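Open evening at the Guthrie shared workshop, Brerkau
2018-10-18

The Guthrie workshop in Brerkau opened its doors to visitors for one evening, and I went mainly to see the two-arm build that members have been working on since April. The workshop is on the ground floor of the old Lenico building, 200 yards from the tram stop. Entry was free. The build is called Gritivgate and it packs bakery goods into a paper bag.

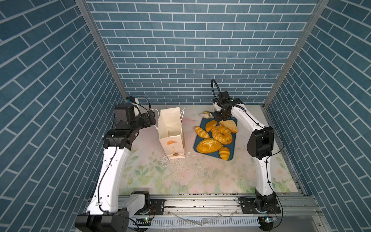
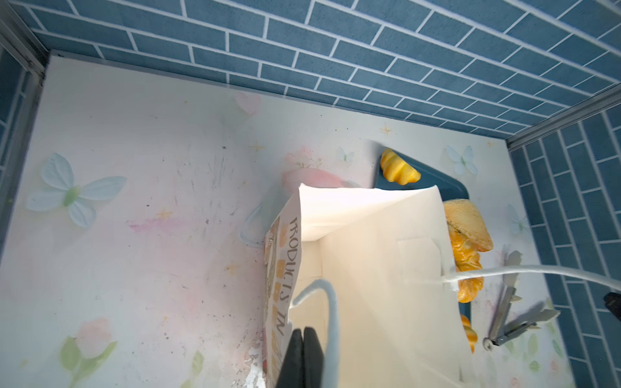
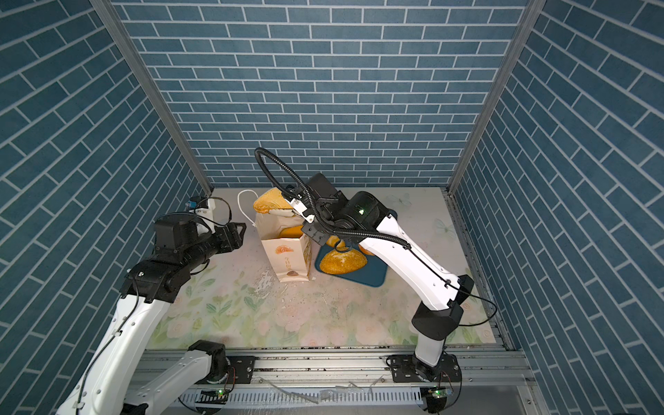
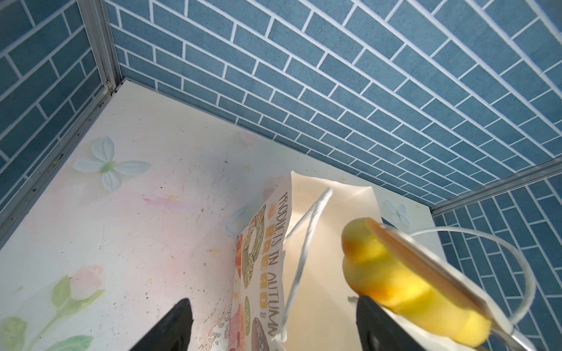
Gritivgate at its bench, with the paper bag and the blue brick-pattern walls.

A member at the next bench thought the arms were the easy part and the bag was what had eaten up the spring. Paper gives way when you push on it, and a grip that suits a bun is wrong for a handle. The group went through 70 bags before settling on one type.

I asked about cost. The parts bought new came to 661 dollars, and the rest was salvaged or already in the workshop. The arms run on members' own code, which was on a laptop for anyone who wanted to scroll through it. Most of the comments were notes to each other about joint limits.

The cables get more attention than I expected. An early version snagged one at the elbow and pulled a connector out, so now the routing is checked before every session. The checklist is taped inside the cabinet door.

There were 4 other projects on show, including a plotter and a seed sorter that was waiting for a motor. Coffee was in the back room. Parking behind the building is tight, and the side gate is locked at nine.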